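Thread, because three people have asked why the gripper sessions stopped for a fortnight and I am tired of typing it out in DMs. It's about a screw. It is always about a screw. 1/

Background for anyone who followed me for the bread. I collect demonstrations for a project called Fledetti. You hold a gripper in each hand, you pick things up, you put them down, and the recordings go off to teach an arm to do it without you. I am, in effect, training my replacement to tidy a table.

Daily target is 200 good episodes. "Good" means the jaws open, the jaws close, the thing moves and the numbers agree with all of that. The numbers are where we had our trouble.

On the Tuesday the right-hand one started feeling a bit sticky. I wrote "a bit sticky" in the log. I'd like you to remember that I wrote it in the log.

By the Thursday it was closing fine when empty and closing fine on big stuff. On small round stuff it would squeeze, stop, think about its life, and then go the last few millimetres all at once. If you have ever held an egg near a mousetrap you'll know the feeling.

First casualty: a cherry tomato. Went everywhere. I found a seed on the light switch two days later.

Second casualty: the side of my left index finger, which I'd put between the pads to "see what was catching". This is the safety bit of the thread. Do not put your finger between the pads to see what is catching. What was catching was my finger.

No blood, just a neat square bruise the exact size of the pad. I've had worse from a clothes peg. But there's a form for it, and the form has a box saying "Could this have been avoided?" and the box is quite large.

So I rang Brultent, who do the hardware support. Very nice people. They asked if I had tried turning it off and on again. It has a trigger and a hinge. I turned it off and on again.

Then they asked for the session count since the last service. 559. They asked what the service interval was. I said I was hoping they'd tell me. It's 600, apparently, so I was inside it, and I have rarely enjoyed being inside anything more.

They sent a list of eight checks by email. Checks one to seven were all "is it dirty". To be fair, it was dirty. It had tomato in it.

Check eight was "confirm the pivot screw on the right linkage has not backed out". Reader, the pivot screw on the right linkage had backed out.

Not far! Less than a turn. Enough that the bar could lean over under load, rub on the body, stick, and then let go with a snap. Empty, no load, no lean, no problem. Which is why it passed the morning check every single morning, the morning check being "open and close it twice in the air".

Someone replied asking if there was threadlocker on it. There was not. There was threadlocker on the left-hand one. I don't know what that says about Friday afternoons at the factory, so I'll leave it there.

Now the annoying part, which has nothing to do with my finger. The recordings.

The opening width is logged the whole time. So every episode from the Tuesday onwards has this little shelf in the trace where the jaw hangs, then a cliff. Feed that to an arm and it will faithfully learn to pause over a grape and then murder it.

I know this because in January another site on Fledetti had the same sort of shelf in their data and didn't spot it. Their arm picked things up like a man who's remembered he left the oven on. Months of that.

So we binned three days. I asked whether we could keep the big-object ones, which were fine. The answer was that sorting them would take longer than doing them again. I have since done them again. I am not convinced.

The fix took four minutes. Screw out, clean, blue threadlocker, screw in, leave overnight. Getting permission to do the fix took six working days, as the Prultinham office had to decide whether I was "maintenance" or "an operator". I'm now both, at the same rate of pay.

New morning check, which I wrote and am unreasonably proud of: open and close on nothing, then on something small and round, slowly, watching the width readout all the way in. If it hangs anywhere, stop and get the screwdriver. Fingers stay on the handle.

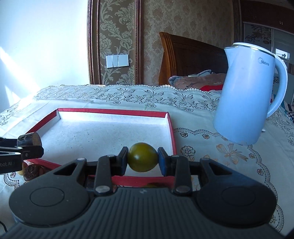 First day back on small round stuff and I did the whole first batch at the speed of someone defusing a bomb. Traces came out smooth. No shelf, no cliff, nothing on the light switch.

Second batch I went at normal speed and flinched every time anyway. I expect the flinch is in the data now. If in a year's time you meet a robot that winces at fruit, that's me, hello.

Things I've asked for: threadlocker on both hands before they ship, the small-object test in the official checklist, and a warning on the readout if the jaw stalls halfway. I've been promised the second one. The first is "with the supplier". The third got a thumbs up emoji, which could mean anything.

And if you run these things yourself, go and look at your right-hand pivot screw tonight. Mine had done 559 sessions. Reply with yours, I'm starting a spreadsheet. /end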